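Guest room bedding — mat over mattress in summer?

fadime_b
24th March
So its warming up and I want to do the guest bed before my aunt comes in June. Thinking woven mat on top, quilts pushed to the sides. Bed's a double, mattress is a Fidden, pretty soft. Anyone sleep on a mat like this? 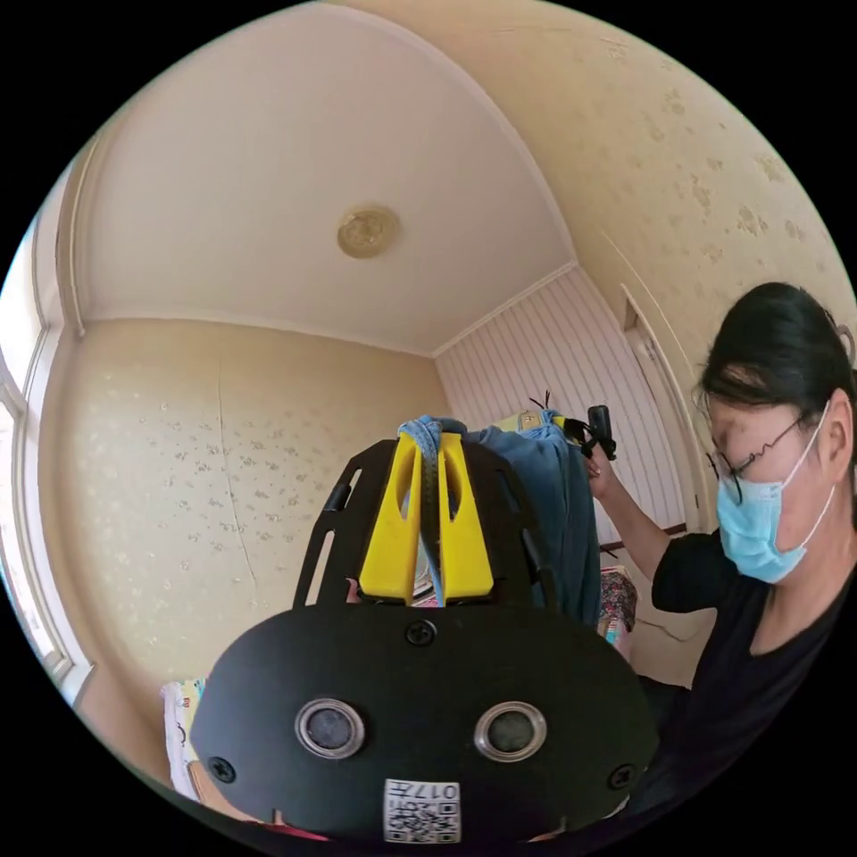
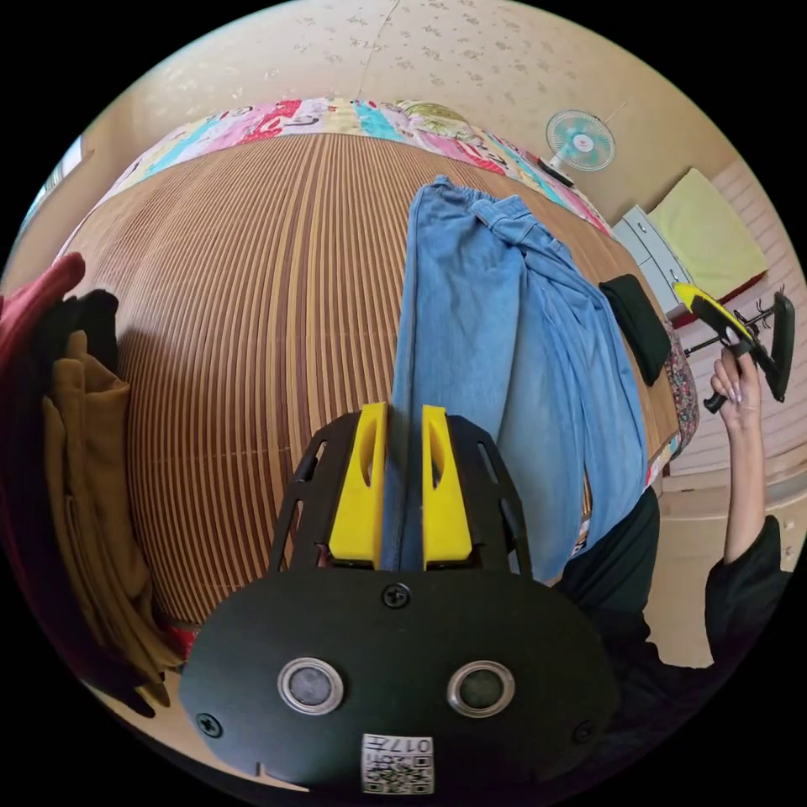
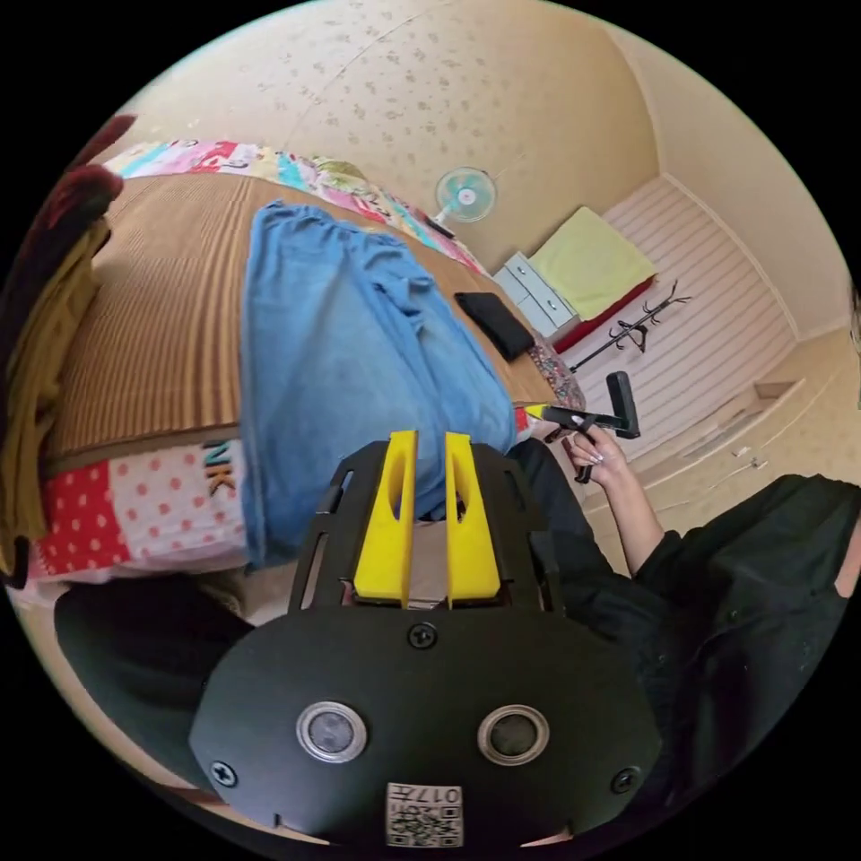 Last one — striped mat, patchwork along both sides of the bed

rallis_c
Love the patchwork. Mat on a soft mattress tho... it buckles. Mine cracked along the fold in one summer.

Endang L.
Disagree. Grew up on these. Get a thick one, air it out weekly, lasts years. Way cooler than cotton.

rallis_c
Cooler yes. Comfortable no. My back had stripes on it every morning

stamatia_k
Thin sheet over it? Paid about 130 for a linen one from Tsolakis, no regrets.

Endang L.
Sheet defeats the whole point. And 130!! for a sheet

stamatia_k
still have it, so

fadime_b
Aunt is 74 and picky, so probably sheet. Can I wash the mat or just wipe?

Endang L.
Wipe. Damp cloth, dry in shade. Do NOT soak it

rallis_c
^ agree on that one at least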